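Home | Shop | Rabbit Room | Journal | Work With Us | Contact
Search this site Enter keyword Go

Packing help wanted, Notura workroom, Starncombe

09/12/2023

Hi! I run Notura, a very small business that fills brown paper bags with things for rabbits, parrots and the odd spoiled rat to pull apart. I started on my own kitchen table and have now spread into two rooms above the old Forsberg shoe shop in Starncombe, and I can't keep up with the packing by myself any longer. Last month 244 bags went out of the door, and I tied the labels on the final batch while eating dinner with my other hand.

So I'm looking for someone to come in two mornings a week, four hours each time, from now until the end of April. If we get along and the orders hold up, I'd love to carry on after that, but I don't want to promise what I can't pay for.

The work is mostly filling. You take a bag, open it out, push the bottom flat with your fist and start putting things in. There's a list for each size of bag, and the list says what has to go in but leaves the rest up to you. I'm fussy about that part! A bag where everything has slid into one corner is a dull bag, and the animal will be done with it in a minute.

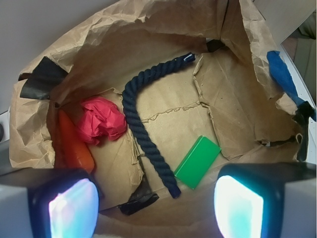
Filling a bag well takes a bit of an eye, and I'd sooner teach that to somebody who's curious than hire somebody fast. Soft things go against the walls, where they hold the paper open. Long things go down the middle. I like a good strong color next to the brown as well, so you'll find yourself reaching for the red tissue paper and the thick navy rope a lot, and crumpling the tissue into a loose ball is a real skill (too tight and it just rolls around, too flat and it looks like trash). Then there are the bits that make people smile when they open the top, something orange and carrot-shaped, or a bright green block down by the end of the rope.

Apart from filling, you'd be cutting rope to length, folding bags over, sticking on labels and carrying boxes down one flight of stairs to the mail pickup. The boxes are bulky but light. There's also the returns shelf. Customers on the Brustusar plan (that's my monthly subscription, named after my first rabbit) can send a bag back after their animal has finished with it, and we look at what got chewed and what got ignored. It's my favorite job of the whole week, and you're welcome to half of it. I keep notes in a big ledger and you'd be adding to those, so handwriting I can read would be wonderful.

What I'd like from you: clean hands, a fair amount of patience, and no strong perfume on work days, please. You should be fine standing for a couple of hours, although there's a stool and you can use it whenever you want. You don't need to have done this kind of work before. You don't need to own a rabbit either, but you will hear a lot about mine. If hay gives you trouble, this is the wrong place for you, as there's a bale of it in the back room and it gets everywhere, including my car and both my winter coats.

Pay is 13 an hour, paid every other week, and I cover your bus fare if you live out past the bridge. Coffee is free and pretty decent. The radio is up for negotiation. The heating is old and takes its time in the morning, so bring a sweater.

To apply, write me a few lines through the contact page and put "packing" in the subject. Skip the formal resume if you don't have one handy. Tell me which mornings you could do, when you could start, and what you'd put in a bag for an animal you know. I read everything myself and I'll write back to everyone, though it may take me a few days if orders are heavy.

I'll ask a few people over for a paid trial hour, filling bags side by side with me. Street parking is free behind the shoe shop, and the door is the green one with the bell that sticks, so push hard.

Home | Shop | Rabbit Room | Journal | Work With Us | Contact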